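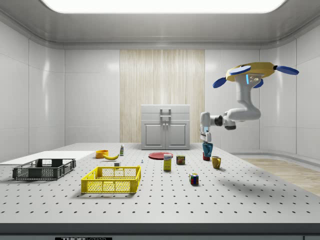 Última atualização da página: dezembro

Sobre a conservação de cadernos de família

Recebi em herança 2 caixas de cadernos manuscritos, com receitas, contas domésticas e registros de colheita da propriedade de Stostidwood. O presente texto dá conta do método adotado para a sua organização e destina-se aos leitores que me escreveram a esse respeito.

O primeiro trabalho consistiu em separar os volumes por autoria. A letra de minha avó é inconfundível; a de seu irmão exigiu comparação com a correspondência. Foram numeradas 838 páginas, a lápis macio, no canto inferior externo. Não se recomenda o uso de caneta, fita adesiva ou grampos em nenhuma etapa.

Os cadernos foram acondicionados na horizontal, sobre superfície plana, em pastas de papel sem acidez – as da casa Grerkberg serviram bem, embora o formato maior esteja em falta. A transcrição é feita aos sábados pela manhã e mantém a ortografia original, inclusive os erros. As abreviaturas de medida permanecem sem solução em vários pontos, sobretudo no caderno de capa verde.

Solicita-se a quem possua documentos da mesma região que entre em contato pelo endereço abaixo.

2 comentários

Horacio Lucero: Agradeço a publicação. "Qta." nos registros de meu pai significava quarta, medida de grãos.

Manikandan Rajan: As pastas resistem bem à umidade do litoral?

Contato | Todos os direitos reservados | Voltar ao topo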